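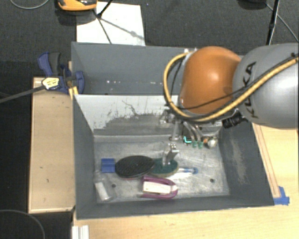

Two gray bins, one behind the other, and a green brush in the front one.

I have been on a bin kick since June, so if you came for soup recipes you may want to scroll on by. Still here? Great, because I have so many feelings about bins!

It started with the junk drawer. You know the one. Ours at the Clunmont house was so full that you had to slide a butter knife in and push something down before it would open, and the something was always different (a tape measure, a ladle, once a whole flashlight). I dumped it all out on the kitchen table one night, meaning to spend ten minutes on it, and I was still there at midnight picking rubber bands off of birthday candles. After that I did the hall closet, then the shelf over the washer, and by the end of the summer I was eyeing other people's cabinets.

So, what I've learned about the bins themselves. I like them gray. I went through a clear plastic phase and everything looked like a yard sale through the sides. I went through a basket phase too, and the crumbs that get down in a basket are there for life. A plain dark gray bin with sloping sides is easy to reach into, and small stuff slides down to the middle where you can get your fingers on it. I also love a metal floor. Yes, it scratches. Look at the floor in that front bin, all streaks and scuffs and shiny spots, and the worn patch on the back wall. I think that's a bin with some character. Mine at home are getting there, and I've quit putting shelf liner in them.

Holes in the bottom are a mixed bag. I like them for anything that goes under the sink, and I really don't like them for pushpins. Ask my left foot.

The other thing I keep going back and forth on is how full is too full. My rule right now is that I want to see the bottom. A little blue block, a clear bottle, a brush, some floor showing between things and off to the side - I can find what I'm after in one look. The minute stuff starts stacking up I dig, and when I dig I make a mess, and then I shut the door on it and go have a snack.

I did buy the Zarker dividers, the snap-in kind, and took them back out after 2 weeks. They're nice if everything you own is the same size. I also tried the Amitach label maker and got way too into it (I labeled the box that the label maker lives in). These days I use masking tape and a marker, and when the bin changes jobs I peel the tape off.

Brushes are my one unsolved problem. A brush is never the shape of anything else! The oval ones roll over on their backs, the ones with handles stick out, and if they go in damp the whole bin smells like a pond by morning. For now I let mine dry on the windowsill and then they go in on top of everything, bristles down. If you have a better system please leave it in the comments, I read every one.

Next up is the garage, which I've been putting off for 5 months. There's a coffee can of screws out there that I'm pretty sure came with the house, plus a shelf of Kang paint in colors we don't have on any wall. I bought four more gray bins and they're stacked by the back door, waiting on me. I might do the screws first with the radio on.

Last updated: Dec 16, 2022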